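Dress code wording for an evening reception – are designer labels expected?

Posted in: Formal Wear and Events

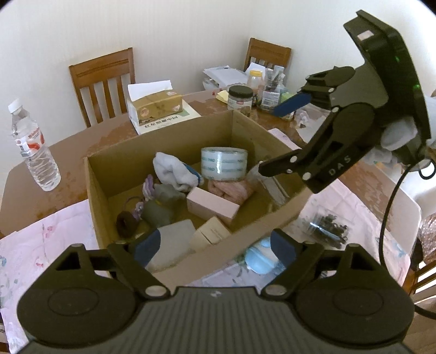

Lena Olszewski
May I ask first whether the invitation came from the Haldane Foundation itself or from the hotel? The two offices do not use the same wording, and the answer depends on it.

Magnus Galbraith
The invitation was issued by the Foundation. It is for the December reception at Sustaddale, and the card reads "formal, long or short." My wife has been asked to stand in the receiving line beside the guest of honor, and photographs will be released to the press the same evening. She owns a plain navy evening coat by Liserico, purchased several years ago, and would prefer to wear it over a short dress. A member of the host's staff has suggested that guests in the receiving line usually appear in something new from a recognized house. A comparable coat in the current Liserico collection is well beyond what we intended to spend. We would be grateful for guidance on three points: whether a garment worn at an earlier public event may be worn again, whether the designer must be named if the press office asks, and whether a loan from a fashion house is acceptable.

Lena Olszewski
Thank you. With the Foundation as host, the card means what it says. Either hem length is correct, and there is no requirement that a garment be new. Guests in the receiving line have worn the same coat in successive years without remark.

On the second point, the press office does send a form asking for the name of the designer. Completing it is voluntary. If the line is left blank, the caption will give the guest's name only. Please return the form by noon on the day of the reception, as captions are prepared that afternoon.

Loans require more care. A house that lends a garment will generally expect to be credited, and may wish to use the photographs in its own publicity. The terms should be obtained in writing before the first fitting. They should state who pays for alterations, who insures the piece, and when it must be returned. If your wife holds any public position, she should also ask her own office whether a loan must be declared as a gift.

One practical matter: the receiving line lasts 90 minutes and is held in the front hall, where the doors remain open. A coat is a sensible choice.

R. from Basex
Wear the navy. I rented a gown for a similar event for $156, plus $40 for cleaning, and it did not fit properly at the shoulder. Nothing was said about the label. Check whether gloves are expected, however – at our table 8 guests had them and the others did not.

Lena Olszewski
Gloves are optional at Sustaddale. If worn, they are removed before dinner.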